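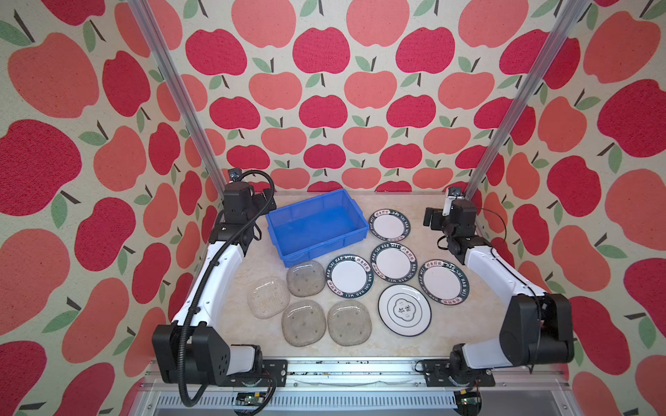 # Removable wallpaper: questions we keep getting

Last updated May 17, 2026

We sell paint and paper at Odska, and we have put up a lot of the peel-and-stick kind, some of it twice. The answers below are less cheerful than what you'll read on most packages. If you want to hear that a whole room can be done in an afternoon by a beginner, plenty of other pages will tell you so.

## Is it really removable?

Sometimes. On a smooth wall with good paint that has had a month to cure, most of it comes off in long strips. On cheap flat paint, or over old patches, it will take some of the wall with it. "Removable" on a label describes the paper. It makes no promise about your wall.

Test it first. Stick a hand-sized piece low down behind a door, leave it for two weeks, then peel it slowly. A test that lasts one night tells you almost nothing, as the glue keeps gripping harder for days.

## My lease says no wallpaper. Does this count?

Read the lease, then ask in writing. We've heard "it's basically a big sticker" from several customers who later paid for repainting. A landlord who says yes on the phone may remember the call differently when you move out.

## How much do I need?

More than the online calculator says. Most calculators work from wall area and ignore the pattern repeat. With a large fruit or flower print you lose a piece off nearly every strip to make the next one line up. A small print wastes less.

Measure the height in three spots, use the tallest, add four inches, and round up to a full repeat. Then buy one extra roll. Check that every roll has the same batch number. Reds and pinks are the worst for shifting between batches, and you won't see it until two strips are side by side.

## Will a big bold print make my small room look bigger?

You'll read that it does. You'll also read that it makes the room look smaller, often on the same site. We don't believe either claim. What a big print does do is show every crooked corner. If your walls lean (and they do), a row of motifs that starts level at one end can drift toward the ceiling by the time you reach the other.

Order a sample and tape it up. Look at it in the morning and again with the lamps on. A cream background can go quite yellow under a warm bulb.

## What about the cheap stuff?

We carry two lines, Brukness and Davus. Davus costs more and is thicker, so it hides small dents and doesn't stretch as much when you reposition it. Brukness is thin and fussy. We'd still use it inside a closet or on the back of a bookcase, where a bad seam doesn't matter.

We stopped carrying Lã. The patterns were lovely and the edges lifted. If you still have some, keep it off any wall that gets direct sun.

## Can I put it in the bathroom or kitchen?

The label says yes. We say a half bath, fine. In a bathroom with a shower, seams begin to curl, and the first ones to go are usually near the ceiling. In a kitchen, keep it away from the stove and don't use it as a backsplash, whatever the video showed.

## Can I put it over textured walls?

No. Light orange peel texture might hold for a season, but the paper only touches the high spots. Primers sold as a fix for this make the wall stickier, and the bumps are still there.

## Do I need the kit?

The 13-piece kit we used to sell was mostly packaging. You need a felt-edged smoother, a long level, a pencil and a knife with snap-off blades. Change the blade every couple of cuts. Dull blades tear the paper, and people blame the paper.

Start from a level line drawn on the wall and never from the corner or the door trim.

## How long does it last?

The makers like to say ten years. We don't know anyone who has left the same print up that long. The sample wall in our own shop went up one October and had two lifted seams by spring, with the heat running all winter. We stuck them back down with a dab of seam glue, which means those two strips are probably no longer removable.

## Is it cheaper than paint?

Hardly ever. One wall of Davus usually runs around $300 once you count the spare roll, and a full room can pass $900. Paint for the same room costs far less and you can touch it up. Buy wallpaper if you love the pattern.

## Can I return what I don't use?

Unopened rolls, yes, within 30 days and with the receipt. Opened rolls and cut samples, no. Keep your leftovers flat or loosely rolled for patching.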